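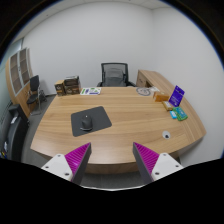
I have been going to small concerts in small towns for most of my adult life, and I would like to make a case for the seat. A plain chair with a back, facing the stage, for anyone who wants one. I know how that sounds. Bear with me.

Last August I went to hear Hanne Keskinen at the Leinonen, which holds 412 if you believe the licence by the door and rather fewer if you want to breathe. She sings old country songs, mostly the sad ones, with a pedal steel player and a bass and not much else. It's music for listening to. The words matter, and half of them she more or less whispers. And we stood for it, the whole lot of us, from doors at seven until gone half past ten, with the bar going full tilt behind us and a man near me telling his brother-in-law all about a gearbox.

I couldn't tell you what she sang in the middle third. I was thinking about my knees (and, to be fair, a bit about the gearbox).

Share this · 20 shares

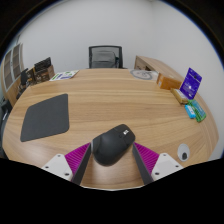
A black mouse on a wood-grain desk.

The usual argument is that standing gives you atmosphere. For some music it does! I saw a ska band at Jullton years ago and if you'd offered me a chair I'd have laughed at you. But somewhere along the line we decided that every gig is that gig, and it just isn't so. A woman singing about her dead husband's coat doesn't need a mosh pit. She needs people to shut up, and people shut up when they're sitting down. I don't know why it works but I've watched it work over and over, in church halls and back rooms and once in a garden centre.

The other argument is money, and I've got more time for that one. Chairs take up floor. A room that takes 412 on its feet might take half that sitting, and the band still wants paying. Fine. But then charge me more! I'd pay it. I paid silly money to stand in a field with 2,000 other people and watch a screen, so I can certainly find a few extra quid to sit ten yards from somebody good.

The Ploletti does it properly. It's a daft little place above a carpet shop, and when Estíbaliz Montoya brought her tribute night there in the spring they put out rows for the first half, had a long interval with pies, then pushed the front few rows back for anybody who fancied dancing. My sister danced. I stayed put with a second pie and heard every single word of "The Long Way to Isus", including the verse most people leave out. Doors were at half six, she was on by seven, and I was home before the late news, which on a Monday is no small thing.
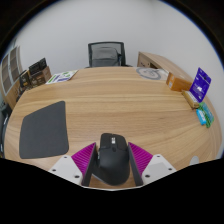
Mouse with two main buttons and a small scroll wheel.

I did write to the Leinonen afterwards. I got a nice reply saying there's limited seating on the balcony for those who ask in advance, so I asked in advance for the next one, and it was about 20 stools, the tall sort with nowhere for your feet, all taken by ten past seven. A stool isn't a chair. I feel quite strongly about this.

Anyway, she's back in the autumn and I've already bought my ticket, so you can see how much my principles are worth. If you're going, I'll be the one leaning on the pillar by the cloakroom. Please don't tell me about your gearbox until the interval.

2 comments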